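Projects > Hand-held gripper > Meetings > Minutes

Gripper upkeep meeting, June
Shehu workshop, 9:30 a.m.

Present: Vasilis Papadopoulos (chair), Stojan Pavlović (minutes), two from the Sokdale bench team
Apologies: Zedent

1. Minutes of the last meeting

Accepted with one correction. The spare finger set is kept in the Gudier cabinet, second shelf, and was wrongly listed as being at Sokdale.

2. Use since last meeting

The log for unit 4 stands at 847 recordings since the fingers were last changed. Vasilis reported that the jaws open and close without binding. One user had written "feels loose" in the log with no date or initials. Stojan checked the play at both finger roots and could not reproduce it. Users are asked to sign their entries.

3. Condition of the fingers

Stojan went through the finger check with the jaws open over the pale surface. The outline of the right finger's inner edge is rough in one place. The left finger is cleaner toward the tip. Vasilis asked whether the roughness was wear or something stuck to the part. Stojan said he would not call it either way until the finger is off and has been brushed down.
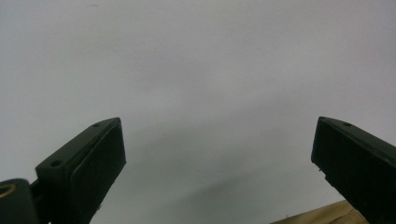
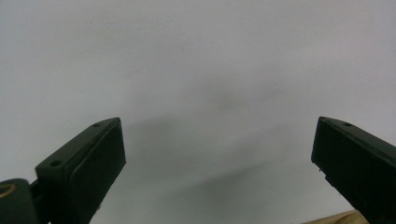
Unit 4, jaws open, nothing between the fingers.

4. Decision on the right finger

Discussion of whether to swap one finger or both. Sokdale would prefer to swap only the right one and keep the other spare. Vasilis was against this - a new finger beside a used one has given uneven closing before, and the time saved is small. Agreed to remove the right finger first, clean it and look at the edge under the bench magnifier. If material is missing, both fingers get changed. If it brushes off, the same finger goes back on.

The printed spares from Zedent have not been test fitted. One should be tried before the jaws are taken apart.

5. Screws and pivot

Finger screws to be checked by hand with the short driver. The powered driver is not to be used on this unit. It stripped a hole on unit 2 and the finger had to be scrapped.

Brass ring at the pivot: wipe with a dry cloth only. No oil. Somebody has been oiling the pivots on the other units and it ends up on the fingers. Stojan to put a note in the case lid.

6. Check interval

The current sheet says every 3000 recordings. Sokdale thought this was too long for the fingers, though fine for the pivot. Agreed to split the sheet in two. Fingers will be looked at every 14 days while a unit is in use, and the pivot stays as it is. Vasilis will also add a line for the camera mount, which is missing from the sheet altogether.

7. Actions

- Stojan: remove and clean the right finger on unit 4, report back by email
- Stojan: test fit one Zedent spare, note in case lid
- Vasilis: new check sheet, both parts
- Sokdale: send the short driver back to Shehu

8. Any other business

The case for unit 2 has a broken latch - tape for now. Stojan asked for more storage labels. Vasilis will order them with the next parts order.

Meeting closed 10:20 a.m. Next meeting in July, same room.

2 comments | 4 shares

Contact | Back to top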